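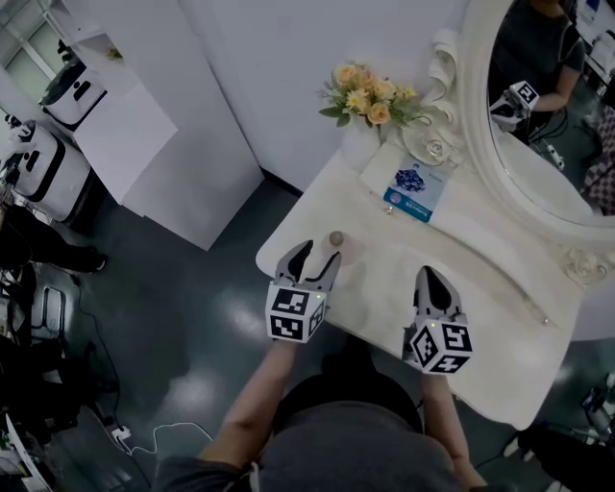

Water hardness readings in the Kemeys supply zone have changed following the switch to the Perngate borehole on 11th March. Residents with dishwashers, boilers or plumbed-in softeners should check their settings.

The new source is harder than the old Brollov reservoir supply. Most dishwashers leave the factory on a middle setting, and many have never been adjusted. The setting is normally found in the service menu or on a dial inside the salt compartment. The manual lists the value that matches each hardness range. Where the manual gives German degrees, use the conversion table on the back page of this newsletter.

Softeners that regenerate on a timer need a shorter interval. Units previously set to 7 days should be set to 5. Metered units adjust by volume and need only the new hardness figure entered. Salt use will rise in both cases.

Kettles and shower heads will scale faster. Citric acid powder, dissolved in warm water and left for 42 minutes, clears light deposits. Do not use it on aluminum or natural stone.

The change does not affect drinking safety, and no boil notice is in force. A second borehole is due to enter service in September, after which the blend will be tested again and new figures printed.

Test strips are available at the Kemeys office, limited to two per household. Questions about the readings should go to Maëlys Hamel at the same address.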